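## 4. Setting up the Nevach plate engraver

This section is for the person who will engrave the name plates for cups, shields and plaques. Before you begin, the machine must already stand on its four feet and be connected as described in section 3. If you bought the Nevach together with the Anghel dust extractor, connect the extractor first and leave it switched off.

You need:

- the cutter key (in the bag with the spare fuse)
- a soft brush
- one sheet of test plate, white on black
- the levelling card

**Caution:** The cutter is sharp also when it does not turn. Hold it only by the shank. Remove rings and loose sleeves before you open the hood.

### 4.1 Levelling the bed

1. Switch off the machine and pull out the plug.
2. Open the hood until it stays up by itself.
3. Brush the bed. Old chips are the most common cause of uneven letters, and a very small one is enough to lift the plate.
4. Slide the levelling card under the nose of the spindle at the front left corner. You should feel a light pull on the card.
5. Do the same at the other three corners. Where the card is loose, turn the screw under that corner a quarter turn to the right. Where it is stuck, turn a quarter turn to the left.
6. Go round all four corners once more. One corner always changes a little when you correct the opposite one.
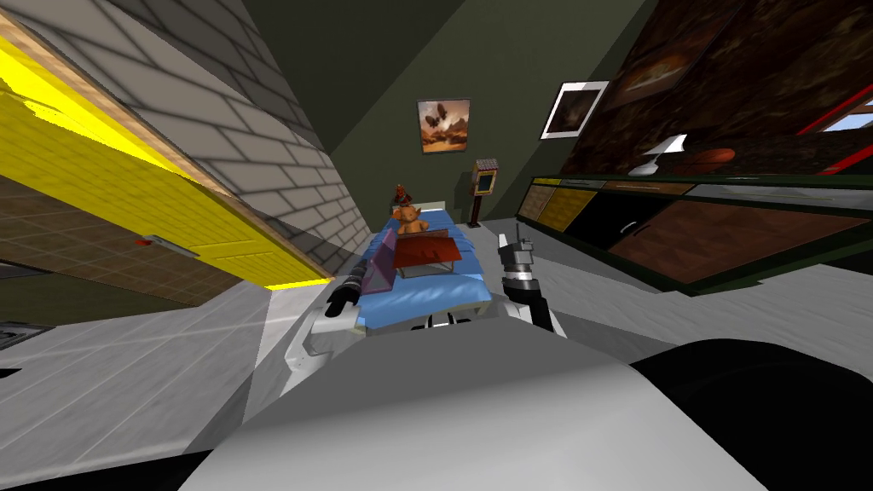 When all corners give the same pull, tighten the lock nuts by hand. Do not use pliers here, the thread is brass and it will not forgive you. The bed keeps its level for a long time, but please check it again after every move of the machine, even if it went only from one table to another.

**Note:** On machines delivered before November the lock nuts are not fitted. You can order them free of charge from the Drondham parts desk. Please give the serial number, it is on the rear side above the cable.

### 4.2 Fitting the cutter

1. Turn the collet to the left with the cutter key – two turns are enough. Do not take it off completely.
2. Push the cutter in from below until it stops, then let it come back by the thickness of the levelling card.
3. Tighten the collet with the key. Use two fingers, not the whole hand.
4. Turn the spindle once by hand. It must go round without a scraping sound.
5. Close the hood, put back the plug and switch on. The lamp is orange while the spindle warms up and becomes green after 90 seconds.

If the lamp stays orange, see section 9. Do not start a job in this condition.

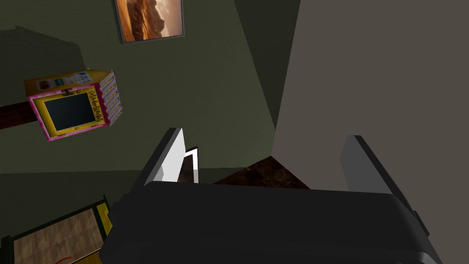 ### 4.3 First test plate

1. Cut a piece from the test sheet and remove the film from both sides.
2. Lay the piece against the left stop and close the two clamps.
3. On the panel choose *Material*, then *Two-layer*, then *Test*.
4. Set the speed to 20 and the depth to 6. These are steps on the machine's own scale, and the test programme expects them.
5. Press *Start*. The machine engraves one line of capitals, one line of small letters and a border with a bevelled edge.
6. Wait until the spindle stands still before you open the hood.

Brush the plate and look at it under a good lamp.

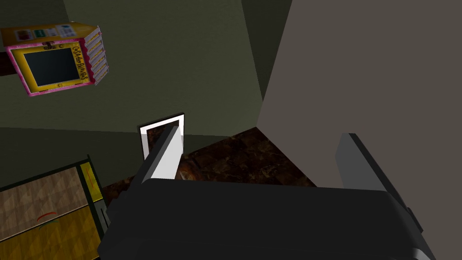

A good test plate has letters of the same width from the first to the last, and the bevel must be clean on all four sides. Look at the edge from a low angle, where mistakes are easiest to find. The white should end in one line and the black should begin directly after it, with no grey zone between. The long left finger in the picture has the same kind of sharp two-tone appearance, pale on its upper face and dark charcoal underneath. If your edge looks soft or hairy, the cutter is worn or the depth is too small. Increase the depth by one step and repeat the test on a fresh piece.

**Caution:** Never go above 37 on the speed scale with two-layer plate. The top layer melts and sticks to the cutter.

### 4.4 Saving your settings

1. Press *Save* and hold it until you hear two tones.
2. Choose an empty place in the memory and give it a name. We recommend the name of the plate supplier, for example *Drukberg white*.
3. Write the speed and depth also on the card inside the hood.

Questions about this section can be sent to Tarek Benjelloun at the service desk. Please add a photo of your test plate, taken from the side.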